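Pluvotix Consent Station, floor model
Sold and serviced by Kinsella

In stock. Ships from our own warehouse.
Price on request – hospitals and group practices get the contract rate, ask for it.

Overview

Signing station for informed consent. Stands on the clinic floor, runs off the wall or off its battery, takes a signature, prints a copy, keeps the record. Built for places where the paperwork rules have changed lately or are about to. Which is most places.

If your state has new language that has to go in front of the patient before a procedure, or a parent has to sign next to the minor, or somebody from legal wants to see which version of the form was in use on which day, the Station handles it. Old forms are kept, never overwritten. New forms go live on the date you set.

We sell it, we don't tell you what your forms should say. Talk to your lawyer about the wording. We load whatever your compliance office signs off on.

What you get

Station with screen, signature pad and printer
Floor stand, weighted base
Battery, fitted
Power cord, hospital grade plug
Two keys for the paper door
Starter roll of paper
Setup card (read it first, please)

Not included: wall bracket, badge reader, extra paper. See Options.

How it works

Staff member badges in or types a code. Picks the patient, picks the procedure. Station pulls up the current form for that procedure and nothing else. Patient reads, scrolls to the end, signs. Signature button stays gray until the last page has been on the screen. Second signer if the form calls for one – parent, guardian, interpreter, witness. You decide which ones are required and the Station wont close the record without them.

Paper copy prints at the end. Patient keeps it. The file goes to your records system over the network, or waits on the Station if the network is down and goes later. No need to do anything, it retries by itself.

Patient can stop at any point. Press Stop, the record closes as unsigned with the time on it. That gets kept too. Legal departments like this one a lot.

Form versions

Every form has a version and a start date. When a rule changes you load the new version, set the date, done. Anything signed before stays attached to the version that was signed. You can print old version and new one side by side for an audit.

If a procedure is suspended at your facility you can lock its form. Staff who pick it get a message you write yourself, with a phone extension on it. Unlock takes a supervisor code. Several customers asked for this and it came in with the May update. Free for everyone on the current software.
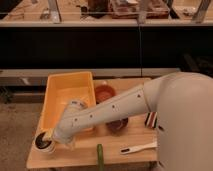 Wooden tabletop with a white arm over it, yellow bin and small round cup.

Specs

Power: wall outlet or battery
Battery: 8 hours of normal use
Storage on the unit: 2000 signed records before it needs to upload
Network: wired or wireless
Printer: thermal, drop-in roll
Screen: glass, takes standard wipe-down
Colors: white, gray
Warranty: 2 years, parts and labor

The storage number is signed records with the form text included. If you have very long forms ask us first and we'll work it out for you.

Languages

English and Spanish come loaded. Others can be added if you supply the translation. We do not translate. Please don't run your consent forms through something free on the internet and send us that, we'll load it but we would rather not.

Text size can be made larger from every page. Read-aloud works in English and Spanish only. Headphone jack on the left side, under the lip.

Privacy

Screen dims from the side. Signed records are encrypted on the unit and wiped once your system confirms it has them. Screen clears after a short wait with no touch, you set the wait. No patient names on the home screen, ever. Kinsella can't see your records, and for remote service we need a code from your side each time.

Options

Wall bracket – for exam rooms with no floor space
Badge reader – fits most hospital badges, send us one to test if not sure
Second signature pad – for parent and patient signing together
Skarkberg rolling base – locking wheels, replaces the weighted one
Paper, box of rolls
Zerier connector – for practices still on the older Zerier records software. Needs a Kinsella tech to install, no exceptions

Rolling base note: do not put it on the weighted base AND the wheels. One or the other. It tips.

Delivery and setup

Comes in one carton. Needs two people to lift out, its heavier than it looks. Stand bolts on from underneath, tool in the bag. Plug in, wait for the green light, follow the setup card. Your IT person will want the network sheet, ask for it when you order and they can have the addresses open before it shows up.

Form loading is done by us the first time. Send forms as final documents, no tracked changes, no comments in the margin. One file for each procedure. If there are two versions in the folder we stop and call you, so save everybody the call.

Training is by phone or on site. On site costs extra and travel is billed.

Questions we get

Does it replace the conversation with the doctor?
No. Doctor still has to have the talk. There is an optional box where the doctor confirms it took place, with name and time.

Can we edit a form ourselfs?
Yes, with an admin login. Becomes a new version automatically.

Can a patient sign from home?
Not on this model.

What if the law changes after somebody signs but before the procedure?
Ask your lawyer. On the Station side you can flag open records by procedure and get a list of who needs to come back and sign again.

Do you keep a copy of anything?
No.

Can we rent?
Yes, by the month. Rent counts toward purchase if you buy the same unit.

Returns

Unused, in the carton, with both keys. We don't take back opened paper. Units that have held patient records have to be wiped first – instructions are on the back of the setup card. Call for a return number before you ship, boxes without one sit on the dock.

Ordering

Sales: Seul-gi Won. Quotes, contract pricing, rentals.
Service and form loading: Kyung-tae Ha. Have the serial number ready, it's on the plate behind the paper door.

Purchase orders accepted from hospitals, clinics and county health departments. Everyone else by card or check. Tax exempt buyers send the certificate with the order and not after.

Page updated 12 Oct 2020. Older spec sheets list a shorter warranty, go by the one on this page.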